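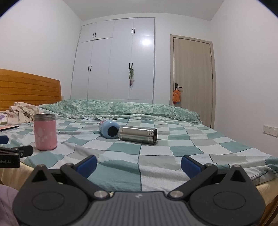

Zaltham cotton bedspread, double size

I bought this bedspread in March and have used it every night. It is heavier than I expected, but in my cold flat this is good. After 280 nights the seams are still straight – only one corner has a pulled thread.

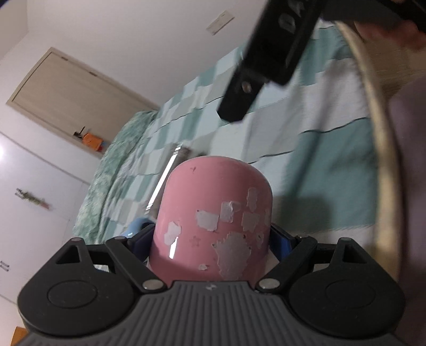

Photo: Ashok Kaushik

Washing is the weak point. The label asks for a gentle wash, and my small machine has difficulty with the weight. Drying takes two days indoors. I would buy it again, but in a lighter colour.

367 shares | 2 comments
Search reviews...
Contact | © Briltberg Home Reviews | Back to top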